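카테고리: 학생 프로젝트 > 로봇·자동화 | 태그: #매니퓰레이션 #천다루기 #학부연구

6월 · 트레텀(Tretholm) 공학교육원 로봇실습과정 공식 계정

트레텀 공학교육원 로봇실습과정에서 학부생 프로젝트 '스킨들로우(Skindlow)'의 진행 상황을 알려 드립니다. 게시물이 여러 개로 나뉘어 있으니 이어서 읽어 주시기 바랍니다.

스킨들로우는 집게형 그리퍼로 천의 주름을 찾아 집고, 당겨서 펴는 동작을 학습시키는 프로젝트입니다. 올해 수강생은 13명이며, 데이터 수집조와 학습·평가조로 나누어 운영하고 있습니다. 지도는 에르제베트 살라이(Erzsébet Szalai) 강사가 맡습니다.

천은 강체와 달리 한 지점을 집으면 나머지 부분의 형태가 함께 변합니다. 지난 학기의 블록 쌓기 과제에서 사용한 자세 추정 방식을 그대로 적용하기 어려웠던 까닭입니다. 학생들은 첫 주에 이 점을 보고서로 정리하여 제출하였습니다.

이번 학기에는 손목 카메라 영상만을 입력으로 사용합니다. 외부 고정 카메라는 평가 기록용으로만 허용됩니다. 관련 규정은 과제 안내문 2쪽에 있습니다.

현재 단계의 과제는 회색 천 위에서 가는 선을 찾아 접근 경로를 정하는 것입니다. 선이 봉제선인지 접힌 자국인지에 따라 이후 동작이 달라지며, 봉제선으로 판정한 경우에는 집지 않고 다음 후보로 넘어가도록 설계하였습니다.
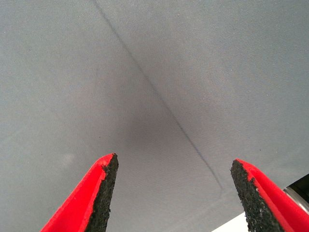
글·정리: 트레버 로보섬(Trevor Rowbotham), 로봇실습과정 조교

천을 가로지르는 어두운 대각선은 육안으로도 봉제선인지 주름인지 단정하기 어렵습니다. 선의 가운데 구간은 비교적 뚜렷하지만 양 끝으로 갈수록 바탕색에 묻힙니다. 학습·평가조는 이와 같은 경우를 '판정 보류' 항목으로 분류하고 있습니다.

왼쪽에 나란히 지나가는 듯한 더 희미한 자국에 대해서는 조 안에서도 의견이 갈렸습니다. 표시 담당 학생 간의 의견이 일치하지 않는 경우 두 의견을 모두 기록으로 남기고, 합의된 값으로 덮어쓰지 않는 것을 원칙으로 합니다.

두 손가락 사이 바로 위쪽의 어둡고 경계가 흐린 부분도 검토 대상입니다. 그림자일 수도 있고 천이 살짝 꺼진 자리일 수도 있습니다. 초기 모델은 이러한 음영을 주름으로 오인하는 경향이 있었으며, 살라이 강사의 제안에 따라 조명 위치를 바꾸어 가며 같은 자리를 다시 촬영하는 절차를 추가하였습니다.

천 위의 작은 점은 보풀이나 먼지로 보입니다. 수집 전에 천을 털도록 안내하고 있으나, 남아 있는 점을 영상에서 지우는 후처리는 허용하지 않습니다. 실제 작업 환경의 천에도 먼지는 있습니다.

그리퍼 손가락에 관한 문의가 있어 함께 답변드립니다. 붉은색 플라스틱 손가락의 안쪽 면에는 표면이 거친 검은색 패드가 있습니다. 학기 초에 매끄러운 패드로 시험하였을 때에는 얇은 천이 자주 미끄러졌습니다. 다만 거친 패드는 올이 성긴 천을 상하게 할 수 있으므로, 니트류를 사용하려는 조는 사전에 조교와 협의하여야 합니다.

패드 가장자리의 상태는 수집을 시작하기 전에 매번 확인합니다. 들뜸이 발견되면 해당 손가락을 교체하고 교체 시각을 기록지에 적습니다. 좌우 손가락을 한쪽만 교체한 경우에는 영점 조정을 다시 실시합니다.

현재까지 수집한 시연은 모두 1,021건입니다. 이 가운데 26건은 시작 자세가 기록되지 않아 학습 자료에서 제외하였습니다. 제외한 자료도 삭제하지 않고 별도 폴더에 보관하고 있으며, 수강생은 열람할 수 있습니다.

파일명 규칙이 변경되었습니다. 조 이름, 천 종류, 순번의 순서로 적고 띄어쓰기는 사용하지 않습니다. 이전 규칙으로 저장한 파일은 조교가 일괄 변환하므로 학생이 직접 이름을 바꾸지 않도록 유의해 주십시오.

중간 점검은 금요일에 실시합니다. 각 조는 성공 사례와 함께 실패 사례를 반드시 제출해야 합니다. 실패 사례에는 그리퍼가 닫히기 직전의 손목 카메라 영상, 당시의 판정값, 학생의 해석을 첨부합니다. 해석의 분량에는 제한이 없습니다.

평가 기준에 대하여 다시 안내드립니다. 주름을 편 횟수보다 판정의 근거를 설명할 수 있는지를 우선하여 봅니다. '판정 보류'로 둔 항목은 감점하지 않습니다. 다만 보류 사유가 비어 있으면 미제출로 처리합니다.

최종 발표에서는 학생들이 처음 보는 천이 제시됩니다. 색상과 무늬는 사전에 공개하지 않습니다. 크기는 현재 실습용 천과 같습니다. 조별 시연 순서는 추첨으로 정하며, 추첨 결과는 이 계정에 게시할 예정입니다.

외부 참관을 희망하시는 분은 과정 사무실로 신청해 주시기 바랍니다. 로봇 작동 중에는 안전선 안으로 들어오실 수 없으며, 비상정지 버튼은 담당 학생과 조교만 조작합니다. 수강생의 얼굴이 나오는 촬영은 본인의 동의를 받은 경우에만 가능합니다.

다음 게시물에서는 데이터 수집조의 작업 일지 일부를 소개하겠습니다. 지난번 댓글로 질문하신 천의 고정 방법도 그때 함께 다루겠습니다.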